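Puvham Dialogue Pack — read me first

Hello! I've been typing up what the townsfolk of Puvham say to you, because half of it never made it into any guide I could find, and this folder is the result.

What you get: 1695 lines of dialogue from 204 characters, split into 5 files by district. The Gurum dock file is the biggest by miles (700 lines, and the fishmonger alone took me a whole evening). Each line has the speaker, the quest stage and whether it plays before or after the bridge falls.

A few things to know. Guards share one pool of greetings, so I've listed those once under Kjærgaard Barracks — don't go looking for them under each guard. Where a line changes with your standing I've kept both versions, with the friendlier one first. Anything marked with a star I only heard once and would love somebody to check.

Missing for now: the Premon temple choir, and whatever the ferryman says if you turn up after midnight on a Wednesday.

Use it for wikis, mods, whatever you fancy. Just keep this file with it, please! 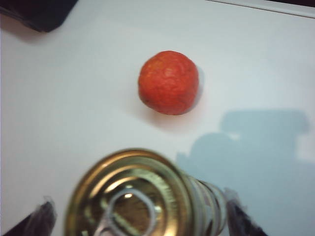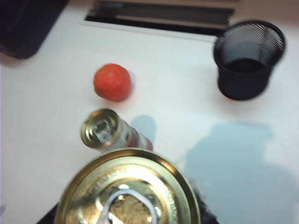
One reader wrote in to say that the innkeeper has a second farewell if you finish the lighthouse quest before renting a room, and that it belongs in the harbour file. I've added it there with a star.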